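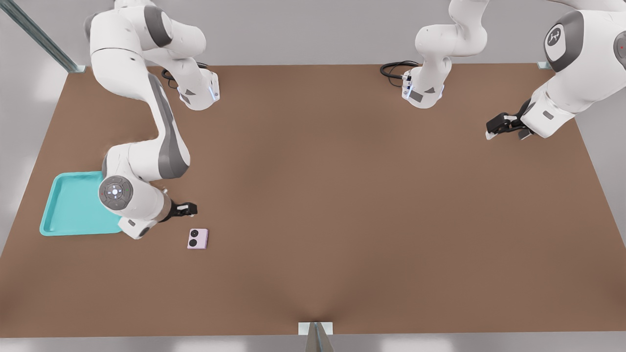
Ngozi Bashir 在留言里问，桌面上了油以后总是粘手，放了几天还是这样，是不是油买错了。她说她用的是 Urkitwood 的桌面油，按说明擦了两遍。

首页 > 家居小窍门 > 木头家具 > 桌面保养

我想油没有错，多半是擦得太厚。我自己第一次做的时候也犯这个错误，以为油多一点，木头就会更好看。木头能吃进去的油是有限的，吃不完的留在表面，慢慢变成粘的一层。下面我把我的做法写出来，中文不是我的母语，如果有写得不清楚的地方，请在下面告诉我。

已经粘了怎么办

先拿一块旧棉布，倒一点点同样的油在布上，在粘的地方打圈擦。新的油会把旧的油软化，然后马上用干净的干布用力擦掉。换布要勤快，布脏了再擦就是把油搬来搬去。如果擦过还是粘，可以用很细的百洁布，顺着木纹轻轻磨，再擦干。擦完以后开窗，等到第二天早上再用手摸。

下一次怎么上油

桌子先用拧得很干的湿布擦一遍，等它完全干。老的桌面要用砂纸顺着木纹磨一次，灰尘要吸干净，桌边和桌角也不要忘记。油倒在布上，不要直接倒在桌上。薄薄擦一层，等说明书上写的时间，然后把表面所有的油都擦走，擦到干布上没有印子。第二层也是一样。冬天房间冷，干得慢，我一般会多等一天。

用过的油布很危险，请一定注意。有些油干的时候会自己发热，布团在一起可能着火。我把布一块一块摊开，挂在阳台外面，干硬了才扔。也可以泡在水里，放进有盖的铁罐。

平时的小事情

热的锅不要直接放在桌上，我用 Trotero 的软木垫，厚一点的那种，一套 4 块，刚好够一家人。杯子留下白色的圈，可以先用吹风机的低温慢慢吹，不要靠太近，很多时候白圈会变淡。墨水和咖啡要马上吸，用纸按，不要来回擦，不然会进到木纹里面去。

有一位读者 Nwankwo 说他用做菜的油来擦桌子。我不建议，这样的油不会干，时间长了有味道，夏天特别明显。

桌面油开过以后盖子要拧紧，瓶口先擦干净，要不然下次很难打开。我在瓶子上写开瓶的月份，这样就不会忘记。

分享 392　阅读 1016　评论 4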